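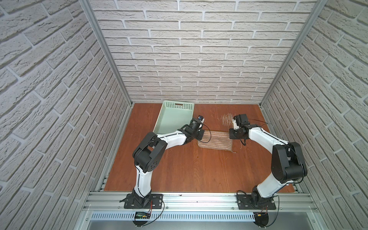
Pieter Nkuna, Wednesday, 2:40 slot. Forty minutes including questions. Water on the lectern, clicker tested, do NOT touch the second button, it turns the projector off.

# Temporary hoses and other permanent equipment

## Slide 1: title

Say hello. Thank the organizers for the slot straight after lunch and promise to speak loudly.

I run process safety at the Kultier site outside Utlow. We make resin intermediates, we store a lot of solvent, and we own a great many hoses. How many hoses is the subject of the next ten minutes, and I'd like the room to guess before I tell them. Take three guesses. Somebody always says "a hundred." Write it on the flip chart and leave it there.

## Slide 2: why hoses

Most people in this room can name the design pressure of their main reactor from memory. Ask the same people for the design pressure of the hose that feeds it on a Monday morning and they'll look for the hose guy. Every site has a hose guy. Ours retired in May.

Points to make, in whatever order they come out:

- A hose is a piece of pressure equipment with a bend in it.
- We treat pipe as engineering and hose as stationery.
- Pipe gets a drawing, a line number and a review. Hose gets a hook on the wall, if there's a hook.
- It's handled by hand every shift, dragged over concrete, parked in the sun, and then asked to hold toluene.

Don't read the bullets out. They can read.

## Slide 3: the spill

Tell it straight. No blame, no suspense music.

Road tanker unloading to the solvent farm, early evening, dry weather. The transfer hose let go at the crimp behind the coupling on the tanker side. We lost 800 liters to the bay before the driver got to the emergency stop. It all went to the blind sump, which had been pumped out that morning for an unrelated reason. No ignition, no injuries. The driver had solvent on his boots and used several words I have left off the slide.

The stop button was on the far side of the bay, past the thing you'd be running away from. Pause here. People who design loading bays will be looking at their shoes.

What the investigation found, in short:

- The hose was the right rating for pressure and the wrong liner for the product.
- It carried a tag. The tag was legible and in date, and belonged to a different hose.
- It had been "temporary" for six years.

Let that last one sit. If there's a laugh, wait for it to finish. If there isn't, go on to slide 4 a bit faster.

## Slide 4: how a tag ends up on the wrong hose

Short version: cable ties.

Long version. Our annual test was done in the workshop. Hoses came in by the pallet, tags came off so the fittings would seat in the test rig, and tags went back on afterward from a coffee can. I have nothing against the coffee can as a method of storage. As a method of traceability it has limits.

The register said each hose had passed. Each hose had passed. Which hose was which was a matter for philosophers.

(If someone from the regulator is in the front row, say "has limits" slowly.)

## Slide 5: the count

Go back to the flip chart.

The register had 212 lines... NO. Take that number out, it's from the old draft and I never found the source. Just say "far fewer than we found."

We walked the whole site with two people and a box of paint pens. The count was 710. That's every flexible assembly in or near hazardous service, including the ones behind the drum store that had been "scrapped" and were being kept in case. In case of what, I asked. In case we need a hose.

What we found among them:

- hoses with no marking of any kind
- hoses in nitrogen service with steam couplings on
- two short hoses joined to make a long one, with a fitting from the canteen dishwasher
- one brand new hose, still capped, correctly labeled, on the correct hook. We took a photograph.

## Slide 6: what we did about the inventory

Keep this dry, they'll want it for their own sites.

1. Anything we couldn't identify by manufacturer's marking was cut in half the same day. Cutting in half matters. A hose thrown in a skip whole will be back in service by the weekend.
2. Every remaining hose got a stamped steel collar, crimped on by the supplier. No tag that can be removed with scissors.
3. Product families got their own coupling type wherever we could get one, so the wrong hose doesn't fit.
4. Iordache, our hose supplier, took over the pressure and continuity testing, at their bench, with the collar number read before and after.
5. The register moved into Ruron, the maintenance system we already had and had been using mainly to order gloves.

Step 3 cost the most and caused the most shouting. It's also the one I'd keep if I could keep only one. Adapters are the enemy. We found a drawer of them in the shift office and it's now a drawer in my office.

## Slide 7: electrical continuity

Check the time. If it's past 3:00, skip to slide 9.

Solvent moving through a hose makes static, and the charge wants somewhere to go. A bonded hose gives it a path. A hose with a broken bonding wire looks exactly like a hose with a good one, and on our first full test a disappointing share of the older stock failed. I'm not giving the percentage because the sample was whatever turned up on the pallet that day.

Someone will ask whether the tanker earth clamp covers this. It doesn't cover an isolated coupling halfway along. Draw it on the flip chart: tanker, hose, coupling floating in the middle, spark. My drawing of a spark looks like a daisy. Fine.
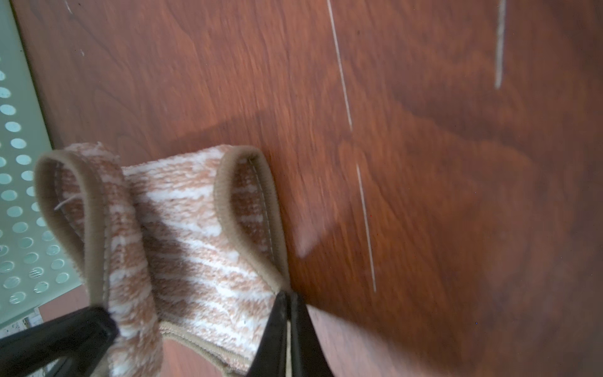
## Slide 8: lifetime

People want a number of years. I want one too.

What we settled on was a fixed retirement date by service, set from the first day of use, with no extensions for good looks. Operators found this wasteful. They'd hold up a hose and say, look at it, nothing wrong with it. And from the outside there wasn't. The liner is on the inside, where the solvent is.

So we section a few retired ones every quarter and leave the halves in the control room. Swollen liner, blisters, kinked reinforcement. It's done more than any toolbox talk I ever gave, and I've given some long ones.

## Slide 9: the word "temporary"

My favorite slide. Don't rush it.

We now have a rule that a temporary connection gets an end date and a name, and Ruron emails the name when the date comes up. If it's still needed, fine, raise a change and we'll look at putting in pipe. In the first year this produced a lot of email and nine proper pipe runs. It also produced one request to extend a temporary connection "permanently." I framed it.

Admit that we've slipped. There's a hose on the cooling water return right now that is older than its paperwork. I know about it, the plant manager knows about it, and it goes at the shutdown.

## Slide 10: the stop button

We moved it. There are now two, one at each end of the bay on the escape route, and a breakaway coupling on the tanker side. Short slide, one photo of the new post. Mention that the job took four hours and the discussion took most of a winter.

## Questions

Likely ones:

- *How much did it cost?* Less than the next spill would have. If pushed: I can share the breakdown by email.
- *Did operators resist?* Yes, over the couplings, and they were right about two of them. The large ones needed a handle.
- *Why not hard-pipe everything?* Tankers move. Otherwise, good question, we're working on it.
- *Can we have the inspection sheet?* Yes, paper copies by the door. Please don't take the laminated one, it's mine.

Put the flip chart sheet in the bag before leaving. Train back to Utlow is at 5:10.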